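Is Lorente worth the detour?
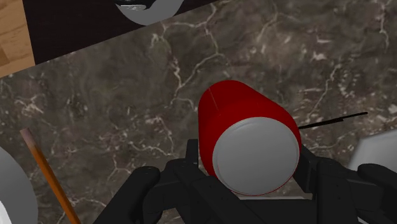

Everyone on the bus had an opinion about Lorente. The couple across the aisle had been twice. The guy behind me was going back for a third time and had a list of courtyards written on the back of a receipt. By the time we pulled in I had heard the word "magical" enough that I was ready to dislike the place, so take what follows with that in mind.

The pitch goes like this. Lorente is a hill town of 4000 people that the big tour buses skip, with an old quarter where potters still work with their doors open, and you can wander in and watch. One travel site calls it "the last honest town on the coast." It isn't on the coast. You can see the coast from the church tower if the day is clear, and mine wasn't.

I gave it three nights. The first went to finding the guesthouse, which is called Baster and has no sign. I walked past it four times with my bag. The owner was very nice once I got in and put me in a room facing the street, where a scooter left at five every morning and came back at five thirty. I never did find out what it was doing.

About those potters. I found two workshops open on a Saturday in November. In one of them a man was on the phone. In the other a woman was glazing bowls, and she was good, and I stood there for a while feeling like I was in the way. The remaining "workshops" on the free map are shops. They sell the same blue fish plate, and when I turned one over it had a sticker from a wholesaler in another city. I asked the shopkeeper and she told me it was local style. Fair enough, I guess, but local style and local are different things, and the price was for local.

Then there's the stairway. You'll be told there are 1083 steps to the chapel at the top. The painted board at the bottom says 1042. I asked at the tourist office which one was right and the man there said it depended on where you start. I climbed it anyway and I'm not going to pretend I kept track. My knees would vote for the higher number. The chapel was locked, with a note giving the hours, and I was inside those hours.

I did meet somebody on the way down who made the whole trip better. Tin-yau Choi had been living in Lorente since spring, teaching music to kids, and he had no interest in selling me on it. "It's a town," he said. "People come up here and get mad that it's a town." He sent me to a lunch place behind the post office, where I had bean soup and bread and a plate of fried peppers I still think about. No menu, no English, no fish plates on the wall. I went back both of the days I had left.

So would I send you there? If you're already in Garnex and have a day to kill, sure. The bus is cheap and the ride up through the chestnut trees is pretty. Would I rearrange a trip around it? I wouldn't. Zisinard is an hour the other way, has a real market and a museum that was open when it said it would be, and I had never heard one person on a bus call it magical.

A few practical things, for those who go anyway. The ATM by the fountain charges a fee and then another fee. The last bus down leaves at 6:40 and it does leave. Bring cash for lunch, and bring shoes with some grip, the upper lanes are slick with leaves that time of year. And if the owner at Baster offers you the room in back, take it.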